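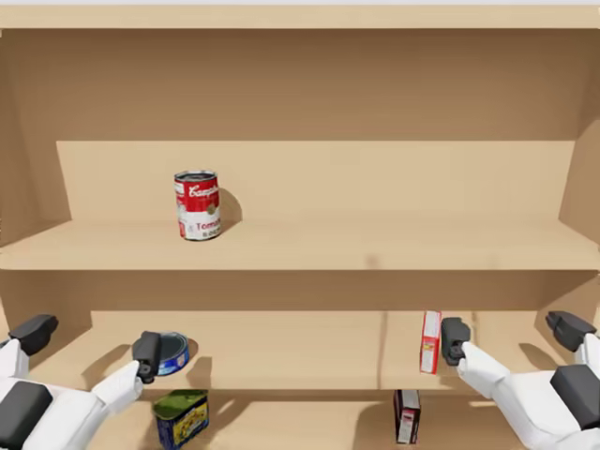
Pantry shelf with robot arms: tips from our workshop

We are building a pantry shelf with robot arms at Bustow, the shared workshop where I rent a bench. Before we cut any wood, we do the work in simulation, and most of these tips come from there. They are for people who have a small arm, or plan to buy one, and want it to take food from a shelf at home.

Draw the shelf before you choose the arm

Measure your real shelf first and draw it with the same sizes. Put in the side walls and the back. I forgot the side walls in my first drawing, and the arm learned to come in from a place where in my kitchen there is a board. I lost two evenings with that mistake.

Measure the depth with the door open and with the door closed. Our board is 34 cm deep, and for me this is already the limit. If your shelf is deeper, put a strip of wood behind the food so it cannot go far back.

Give every item its own place

A soup can, a flat tin and a tall box are three different jobs for a gripper. Do not begin with all of them. Begin with the tall box, because it has flat sides and you see quickly if it turns. After this, take the round tin. A round tin is low, and the fingers must come close to the board without touching it. I keep 6 mm between the finger and the wood in the program, and I do not go under this.

Leave empty space on both sides of each item. The fingers are thicker than you think, and when they open they need more room than the closed hand. Write the width of the open hand on a piece of tape and stick it on the bench. You will look at it often.

Two arms or one

With two arms you can work on the left and the right side of the shelf, but you must decide who has the middle. Our rule is simple: the left arm has priority, and the right arm waits outside the front edge until the middle is free. The Perron forum recommends a more clever planner. I tried it for one weekend and went back to the simple rule.

If you have only one arm, the low shelf needs the most care.
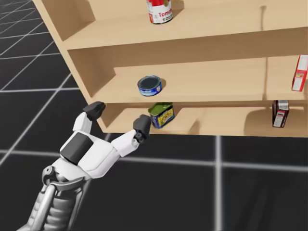 Come to it from the front, with the fingers open, and stop before the edge. Then correct the height, and only then go forward. When you do all this in one movement, the lower finger likes to hit the front edge -- in simulation this costs nothing, but on a real shelf it makes a mark in the wood.

Put a grid on the floor of your model. Ours has thin lines, and it helps me see how far the base of the arm is from the shelf. In the real workshop I did the same with masking tape.

Speed and force

Run the first tests on the real arm at 200 mm per second or slower. For the test items use empty packages, and later add rice little by little. My heaviest one is around 900 g and I do not want more than this above the bench.

For the finger pads I bought a rubber sheet from Zindetti and cut it with a normal knife. Clean the pads with warm water and a little soap, and let them dry well before you switch on the arm.

Save a copy of the model before every change, with the date in the name. My last good one is from 14 March 2025, and I still go back to it when the new version does something strange.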